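4. What the households told us about the first weeks of home support

4.1 The weeks before anything has settled

It is easy, when one reads the paperwork that goes with a home support package, to imagine that care begins on the day it is approved. The families we spoke with described something slower and a good deal more human than that. There was a letter, and then a telephone call, and then a visit from a coordinator who sat down at the kitchen table and asked a great many questions, some of which had been asked already by the hospital or the family doctor. After that came a wait, which for most households was short and for a few felt very long indeed, and only then did a person arrive at the door with a bag and an apron and ask where the mop was kept.

We have come to think of this stretch of time as a period in its own right, and we want to give it some room here, because the earlier literature on aging at home tends to hurry past it. The two providers who took part in our study, Sikden and Drunier, each have a name for it in their own handbooks. Sikden calls it "settling in" and Drunier calls it "the opening visits." The older people themselves had no name for it at all. One woman in her eighties, a retired school cook who had lived in the same house since her wedding, told us simply that it was "when they were still strangers and I was still tidying up for them."

That habit of tidying up before the helper came was mentioned so often that we began to listen for it. People washed the breakfast dishes so that the aide would not see them. They stripped the bed themselves, sometimes at real risk of a fall, because it seemed rude to leave it. Daughters and sons drove across town the evening before to run the vacuum. None of this appears in the visit notes, of course, and a coordinator reading those notes would have concluded that the house was in fine order and that perhaps fewer hours were needed. In three households this is very nearly what happened, and the hours were put back only after a family member rang the office.

4.2 Who comes to the door

The matter on which people spoke with the most feeling was continuity. By this we mean nothing more complicated than whether the same person came each time. Both providers try hard to arrange it, and both find it difficult, for reasons that anyone who has ever drawn up a weekly roster will know: aides fall ill, cars break down, a client on the far side of the county goes into the hospital and another comes home. Our respondents understood this perfectly well and were generous about it. What they minded was opening the door to someone new without having been told.

We should say a little about how the topic came up, as it was not on our original interview guide. Zuzana Pešek, who carried out most of the interviews in the western part of the study area, noticed during the pilot visits that people kept returning to it whatever she had asked them. A question about meals would be answered with a story about the aide who knew how to cut the toast. A question about bathing would turn into a story about the aide who did not know which leg was the bad one. She suggested that we let the conversation go where it wanted to, and we added an open prompt ("Tell me about the people who come") to the guide for all the later interviews. We are very glad that we did.

The answers fell into a rough pattern. During the opening weeks, people wanted to know the name of the person coming and the hour at which to expect them, and little else. Later on, once they had got used to one or two faces, they wanted those faces and no others for anything that involved undressing or being washed, while they were quite relaxed about who did the shopping or drove them to the eye doctor. A gentleman who had been a bus driver put it very well. He said that he would get in a car with anybody who had a license, but he would not get in a bathtub with just anybody standing by.

This distinction between personal and practical help is not, as far as we could find, used by either provider when the roster is drawn up. Substitutes are sent wherever there is a gap. We would gently suggest that gaps in practical help could be filled first from the relief pool, and that for personal care a visit might be moved by a few hours, with the client's agreement, so that a known aide can come. Several of the aides we spoke with had already been doing this among themselves, by telephone, without mentioning it to the office.

4.3 The kitchen as a place of negotiation

A surprising amount of the talk in our transcripts takes place in kitchens or is about kitchens, and we spent some time wondering what to make of that. Part of it is only that people like to be interviewed near the kettle. But it is also the room where help is most likely to become a small contest of wills, usually a friendly one. Where do the cups live? Is the good tablecloth for every day? May the helper throw away the half onion in the refrigerator, or is somebody saving it for soup?

The aides had learned to be careful here. Those with long experience told us that they ask before moving anything during the first month, and that they put each item back exactly where it was found even when a different shelf would be safer or easier to reach. Newer aides, who had been taught about fall prevention and reach heights in their training, were more inclined to rearrange. Their reasons were good ones, and their clients were sometimes quite upset. In one household the matter of a bread bin took nine days to put right, and involved a coordinator, a niece, and a written note taped inside a cupboard door.

We do not tell this story to make fun of anyone. For a person whose knees and eyesight have let her down, knowing where the bread bin is without having to look may be one of the last things in the house that is still entirely under her command. The niece understood this before the rest of us did. She told us that her aunt could have found everything in that kitchen in the dark – and quite often had to, on account of not wanting to bother with the light.
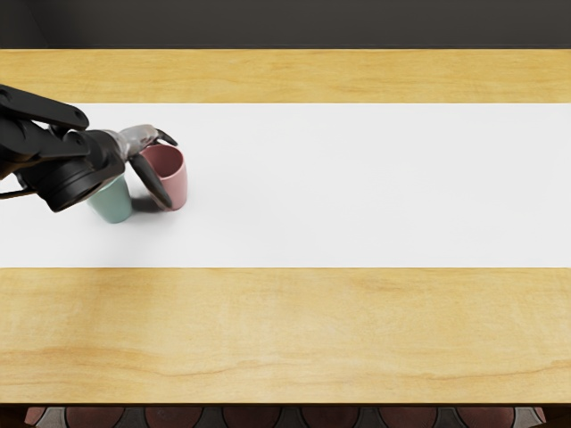

Figure 2. Two cups, one pink and one teal green, on a table with a white runner (computer rendering).

4.4 Family members at a distance

Many of the older people in the study had children who lived too far away to call in, and these sons and daughters formed a group with worries of their own. They were often the ones who had first asked about a package, and they were nearly always the ones who telephoned the office when something went wrong. Yet they saw very little of the care itself. What they knew came from a weekly call with their mother or father, who was liable to say that everything was fine, and from the visit book left on the hall table, which they could read only when they came home for a holiday.

In the Dierckx and Gamon districts, the coordinators had taken to making a short courtesy call to one named relative at the end of the opening weeks. It was not an official part of the service. The calls lasted only a few minutes and followed no script, and the relatives we interviewed spoke of them with great warmth. A son who worked on fishing boats and was ashore only now and then said the call in August had been the first time that anyone had asked him how his father used to like things done. He had talked for so long that the coordinator had to ring him back after lunch.

There is a caution to be added. A few of the older people were not at all pleased to learn that their children had been spoken to, and one lady was quite sharp with us about it. She had signed the form that allowed it, but she had signed a good many forms that morning and did not remember this one. It seems to us that permission of this kind ought to be asked for again, out loud and on its own, at a time when the person is rested and the rest of the paperwork has been put away.

4.5 Asking for less

The last theme in this section took us the longest to see. We had prepared ourselves to hear that people wanted more hours, and a number of them did. We had not expected so many to have turned down something they had been offered. They had said no to the delivered lunches because they liked to fry an egg, or no to the shower rail because it looked like a hospital, or no to the second weekly visit because it fell on the morning a friend came over for cards.

The providers record such refusals under the heading of "declined services," and a coordinator is expected to raise each one again at the next review. That is sensible, as circumstances change and a rail that was unwelcome in spring may be very welcome by winter. Still, the reason for the refusal was seldom written down beside it, so that the same conversation had to be held again from the beginning by whoever came next. The retired school cook had by her own account explained her feelings on delivered lunches to every new face who had come through the door, and she was perfectly ready to explain them to us.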